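Iris, at last

Thu 10 May

I have been wearing iris for most of the spring and I can't stop talking about it, so now it's your turn to put up with me.

Some of you will remember that I used to be rude about iris. I said it smelled like the inside of my grandmother's purse, and that was on a good day. On a bad day I got raw carrot, a bit of dirt and something like bread dough, and I scrubbed my wrist in the kitchen sink. I had tried maybe four of them by then and felt that was plenty.

Then Ching-wen Ng slipped a vial of Novine Orris Sec into our last swap package. I had asked for vetiver! She wrote "ignore the first twenty minutes" on the label in tiny letters and nothing else. I left it on the bathroom shelf for a couple of weeks, and one morning when I was running late I grabbed it thinking it was something else.

Well. The first twenty minutes are carrot, no way around it. Cold, wet, just-pulled carrot. I was on the bus feeling annoyed with myself. But somewhere before my stop it went dry and soft, and then there was this buttery, slightly woody thing coming up out of my collar, very quiet, and I kept tucking my chin into my scarf to get more. By lunch it was suede. By the time I got home it was the smell of clean paper and warm skin and I wanted to call somebody about it. (I did. Tin-yau Yau was cooking and said that's nice.)

For anyone who hasn't gone down this particular hole: the iris smell in perfume doesn't come from the flower. It comes from the root, or to be fussy about it the rhizome, which gets dug up, dried and left to age for years before it smells of much. The aged stuff is called orris. It's expensive, and a lot of perfumes use lab-made materials to get part of the way there or to stretch out a little of the real thing. I have no problem with that. Some of my favorites this spring are, I'm pretty sure, mostly the lab version, and they're gorgeous.

So I went on a bit of a binge. Some notes, in the order I tried them.

Novine Orris Sec. The one that started it. Carrot, then suede, then paper. Lasts all day on a scarf and about as long as a cup of coffee on bare skin, at least on mine. Needs cool weather. I wore it on our first hot Saturday and it turned sour and a bit metallic, so it's going away until fall.

Kendum No Rain. Iris with a big dose of violet leaf, very green, a little like snapping a cucumber in half. It skips the carrot completely and goes right to a cool, damp, leafy place. If you wear sporty fresh things and want one step to the left of that, try this first. I'd happily put it on before a run. The drydown is a plain clean musk and I wish it did more, but the opening is so good that I just spray it again.

Yip Lipstick Drawer. The name tells you. Iris, violet, rose, and something waxy and sweet underneath. It's exactly the smell I used to complain about and I love it now, what can I say. It's loud, though. Two sprays filled the car and Henk Verstraete rolled his window down without a word. One spray, under a sweater, and it's perfect.

Bodow Root Cellar. Whoa. Iris with earth, patchouli and a smoky thing that might be vetiver or might be birch tar. The carrot never leaves. I wouldn't wear it to work and I wouldn't give it to anybody, and I have gone back to it more often than any other vial on the shelf. It smells like opening a door to somewhere cold with a stone floor. Vasilis Hodžić has been telling me to try it for ages and I owe him an apology.

A few things I've picked up along the way, in case you want to try this yourself.

Spray your sleeve as well as your wrist. Iris is shy on skin and very chatty on fabric, and with wool it can hang on for days. I pulled a cardigan out of the closet last week and got a perfect little puff of Orris Sec from back in March.

Don't try more than two in a day. The violet materials in a lot of these do a strange thing where your nose gives up on them for a while and then they pop back. I thought No Rain had died on me after ten minutes. It hadn't, everybody else at the table could smell it fine.

Go easy on lotion. My usual one has a bit of coconut in it and it flattened every single iris I put on top. Unscented, or none.

And buy small! I'm as guilty as anyone here. I have a 100 ml bottle of a fig scent that I was madly in love with for one summer and I will probably be leaving it to someone in my will. For this whole iris thing I've stuck to samples and one 8 ml travel spray, and I've had more fun with those than with any full bottle I own.

Next on my list is the Kendum one with iris and incense that Hubert Lis keeps bringing up in the comments, plus whatever Ching-wen decides I need. We're doing another swap in July, and if you want in, leave a note under this post with what you love and what you can't stand. I'll match people up as I did last time. Please tape the caps, one of last year's envelopes arrived smelling like the whole perfume counter at once.

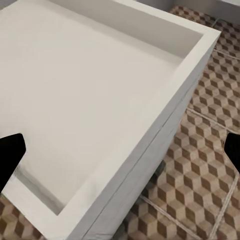
The one question I still get by email is what iris smells like if you take everything else away, no violet, no rose, no smoke. I've been trying to answer it all week with just Orris Sec on a paper strip, late in the day when the carrot is long gone. The word I keep landing on is a color. It's that matte off-white with a little warm gray in it, like the big open box in the picture, pale and smooth across the floor and going a shade more beige up the far wall. Dry, soft, almost nothing on it, and I could stare at it for an hour. Tin-yau thinks it smells like an envelope. If you've got a better word, put it in the comments, and tell me which iris you were wearing when you thought of it!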